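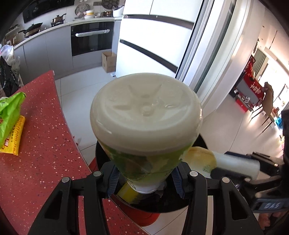

Primton adds shared lists, and I've already argued with my sister in one

I opened Primton on the bus in June to check whether the bakery near work was still shutting early, and there was a new tab sitting at the bottom of the screen called Together. No fanfare, no pop-up, just a little icon of two overlapping circles between Saved and Settings. So of course I pressed it, missed my stop, and spent the walk back finding out what it does.

If you haven't come across Primton, it's the app a lot of us round here use to keep notes on shops, cafés, walks and so on. You save a place, scribble something next to it ("good soup, terrible chairs") and it stays there until you need it. Up to now it has been a very private sort of thing. I've got years of grumpy remarks about car parks in mine and I was quite happy that they were between me and my phone.

Together changes that, or at least it can if you let it. You can now make a list and invite other people to add to it. Everybody on the list can put in places, write their own notes and leave a thumbs up or a thumbs down on anybody else's. There's a limit of 17 people to a list and 200 places in each one, which sounds like plenty until you meet my family.

The company behind it, Vusberg, has put the update out for both Android and iPhone at the same time, though it's coming in stages, so don't panic if you can't see the tab yet. Mine turned up without me doing anything. My partner's phone needed the update fetching by hand from the app store, and even then he had to close Primton and open it again before it showed.

I rang Vusberg to ask what they were up to and got through to Suqin Bai, who looks after the app. She told me that people had been sharing their lists for ages by taking screenshots and sending them about in group chats. "We kept seeing the same thing in our feedback," she said. "Somebody would plan a weekend away with friends, and one person ended up typing out everything by hand. We wanted to save that person a job."

Fair enough, I've been that person! But I did ask whether this was the first step towards Primton becoming yet another place where I have to keep up with everyone, and she laughed and said there were no plans for a feed, or followers, or anything that counts how popular you are. You can't search for people by name either. The only way on to a list is by a link from someone already on it, and the link stops working after 7 days.

I'm not wholly convinced. Plenty of apps started out as something small and useful and ended up wanting to know my birthday. And there are already little signs of it here, if you go looking. When my sister gave a thumbs down to my favourite chip shop I got a notification about it at twenty to eleven at night, complete with a buzz. I then wrote quite a long reply. She wrote a longer one. It was all very silly and I enjoyed it enormously, and I can see perfectly well how an app could come to depend on that sort of thing.

You can switch the notifications off, by the way, but it took me a while to find where. They aren't in the main settings. You have to open each list, press the three dots in the corner and choose Quiet. If you're on several lists you have to do it for every one of them, and I'd like to see that sorted out.

The bit that matters most to me is what happens to the old private notes, so I tested it with my partner's phone next to mine. If you copy a place from your own list to a shared one, the place goes across and your note stays behind, which was a great relief given what I'd written about his mother's favourite garden centre. You can bring the note over too, but you have to tick a box first, and the box is empty to start with. Well done to whoever decided on that.

Guilan Jin runs a walking group and was one of the 124 people who tried the feature out before everybody else got it. She's very keen. Her group used to pass round a spreadsheet of routes, stiles, dogs to watch out for and pubs that don't mind mud, and it had got so out of date that one of the pubs was now a dentist. They've moved the whole thing over. "It took an evening and most of a packet of biscuits," she told me. Her one complaint is that you can't put places in order, so a walk with several stops comes out jumbled. Suqin Bai says that ordering is on the way, but she wouldn't give me a date.

There's nothing extra to pay. The free version lets you start two shared lists and join as many as you like, and the paid one takes the lid off the number you can start. I'm still on the free version and haven't felt the pinch.

One more thing for anyone using an older phone. Ognjen Radonjić, who answers the questions on Primton's help pages, says shared lists need a connection to update, so if you're somewhere with no signal you'll see the last version your phone picked up. Anything you add yourself is kept and sent off later. If two people change the same note while offline, both versions are saved, one under the other, and you get to choose between them.

My own list has nine cafés on it so far, one launderette (my sister again) and a chip shop with two thumbs up and one thumb very firmly down.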